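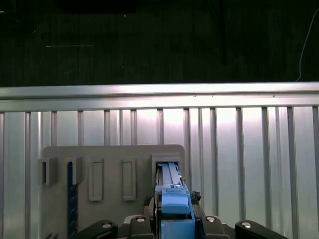

From: Kartini Chong
To: parish-history list
Date: 7 Sep 2019
Subject: Re: Patron saint of the old Trollow chapel

Su-chen Yang wrote:
> Does anyone know why the chapel at Trollow is listed under St. Blaise in
> the diocesan book, when the stone over the door says St. Giles? I have
> to write a paragraph for the feast day leaflet and would like to get it
> right. Also, is there any record of a relic?

Su-chen,

Both names are correct, for different years. The first chapel was blessed under St. Giles and served the families on the Drunel road. It burned, and when the second one was built the pastor asked for St. Blaise, whose feast was already kept in the village with the blessing of throats. The door stone was saved from the first building and put back in the same spot. I think that is the whole of the confusion.

The parish register has the change on page 17, in the margin, in a different hand from the entries around it. I copied it out in July:

"Chapel newly blessed to the honor of the holy bishop Blaise, the people of Drunel asking that Giles be not forgotten."

For that reason a Mass was said on September 1 as well as February 3. The September Mass stopped when the chapel lost its resident priest, and I have not found the exact year.

On the relic, I can only tell you what is missing. The inventory lists 2 candlesticks, a chalice and a "small case, sealed" – no saint is named. Father Yu's notes call it a relic of St. Giles, but he was writing long afterward and gives no source. I would leave it out of the leaflet, or say only that one was spoken of.

The Sterkoritz letters may have more. There are over 795 of them and I have read the first two boxes. If you want to look at the third, I can bring it to the parish office after the 9:00 Mass next Sunday.

Kartini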